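4.2 Materials and the problem of the leftover piece

Shape sorters have a reputation for honesty. A peg fits or it doesn't, and the adult in the room is spared an argument. Our reading of 1,581 play records from the Whitlock and Erkgate sites suggests the reputation is a little generous. Children at both sites spent a good share of each session on pieces that had no business with the board at all, and defended them with some vigor.

We therefore kept the foam block used in the Staklow pilot, whose openings run from plain rounds and rectangles to a star and a hexagon. A cylinder standing in a round opening was scored as placed even when most of it stuck up above the surface. The pilot coders had wanted "fully seated," a standard few cylinders of that length could meet. Objects left on the floor beside the block, such as the bracket in Figure 6, were scored as unplaced and given no further moral weight.

Ekirier's earlier scheme had 11 categories for an unplaced object, including "abandoned" and "resting." Two coders could not be brought to agree on the difference, and by December neither wished to try. We collapsed the lot into one. Agreement improved at once, as it tends to when there is nothing left to disagree about.

Figure 6. Foam block with red cylinder placed and black bracket unplaced. 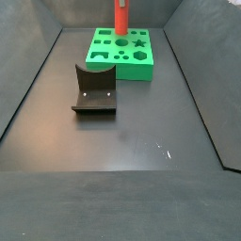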